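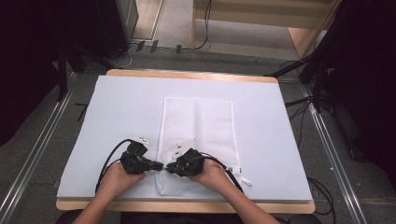 Figure 12. White mesh laundry bag on a foam board, held at the near end.

Section 7: Setting Up the Bassey Stage Receiver and Vocal Microphone

This section covers the Bassey receiver, the handheld vocal microphone and the singer's belt pack for in-ear monitoring. For the Tukeck mixer, see Section 8. For care and storage, see Section 12.

Before you start

Check that you have the following:

Bassey receiver with two antennas
Handheld microphone with windscreen
Belt pack and earphones
Power supply (Fenard type B)
Two balanced audio cables
Four AA batteries, two for the microphone and two for the belt pack

Turn off the main speakers and any powered stage monitors before connecting anything. Leave them off until the steps below tell you to turn them on.

CAUTION: Use only the power supply marked Fenard type B. The type A supply from older Burkton receivers has the same plug but a different voltage. It will damage the unit and void the warranty.

7.1 Placing the receiver

1. Put the receiver on a flat shelf or in a rack at the side of the stage, at chest height or higher.
2. Screw one antenna onto each rear connector. Finger-tight is enough.
3. Angle the antennas outward to form a V.
4. Make sure there is a clear line between the antennas and the spot where the singer will stand.
5. Keep the receiver at least 7 feet from lighting dimmers, video walls and wireless routers.

NOTE: The system works at distances up to 43 yards outdoors with a clear line of sight. Expect less in a theater or hall. Curtains and wood scenery have little effect. Metal truss and large crowds have more.

7.2 Connecting the cables

1. Turn the mixer channel all the way down.
2. Connect one audio cable from MIC OUT on the receiver to a microphone input on the mixer.
3. Connect the second cable from an aux output on the mixer to MONITOR IN on the receiver.
4. Set the MIC/LINE switch on the back of the receiver to MIC.
5. Plug in the power supply and press POWER. The display shows the channel number after nearly 12 seconds.

If the display shows "--", the receiver is still starting. Do not press any buttons until the channel number appears.

CAUTION: Phantom power must be off on the channel used for the receiver.

7.3 Pairing the microphone

1. Unscrew the lower half of the microphone and insert two AA batteries. Match the + and - marks.
2. Hold SCAN on the receiver until the display blinks. The receiver searches for an open channel and stops when it finds one.
3. Slide the microphone switch to ON.
4. Press the small PAIR button inside the battery compartment.
5. Hold the microphone within an arm's length of the receiver. The green light stays on when pairing is complete.
6. Close the microphone.

When several acts share the stage, pair every microphone before the first rehearsal and leave them all switched on while you scan for the next one. A microphone that is off does not hold its channel, and the scan may assign that channel a second time.

7.4 Setting the level

Do this with the singer, not with a stand-in. Ask for the loudest part of the song.

1. Set GAIN on the receiver to 25.
2. Have the singer perform at full voice, with the microphone at its usual distance from the mouth.
3. Watch the level meter. It should reach the yellow lights on loud notes and stay out of the red.
4. If the red light comes on, lower GAIN two steps and repeat.
5. Turn on the main speakers and raise the mixer channel slowly.

A singer with a soft or recovering voice may need a higher setting. Raise GAIN before you raise the mixer channel. If you hear ringing, lower the channel and move the singer farther back from the front speakers.

7.5 Setting up the belt pack

1. Insert two AA batteries and close the door until it clicks.
2. Turn the volume knob to zero before the singer puts the earphones in.
3. Clip the pack to a waistband or guitar strap with the antenna pointing down and uncovered.
4. Turn the knob up slowly while the band plays.

CAUTION: High volume in earphones can cause permanent hearing loss. Leave the LIMIT switch on during rehearsals and performances.

7.6 If something goes wrong

No sound, green light on: check the mixer channel and the MIC/LINE switch.
No sound, green light off: replace the batteries and pair again.
Short dropouts: move the receiver closer to the stage and check both antennas.
Hum: try a different audio cable, then a different power outlet.
Display reads "LO": the microphone batteries are low. Change them before the next song.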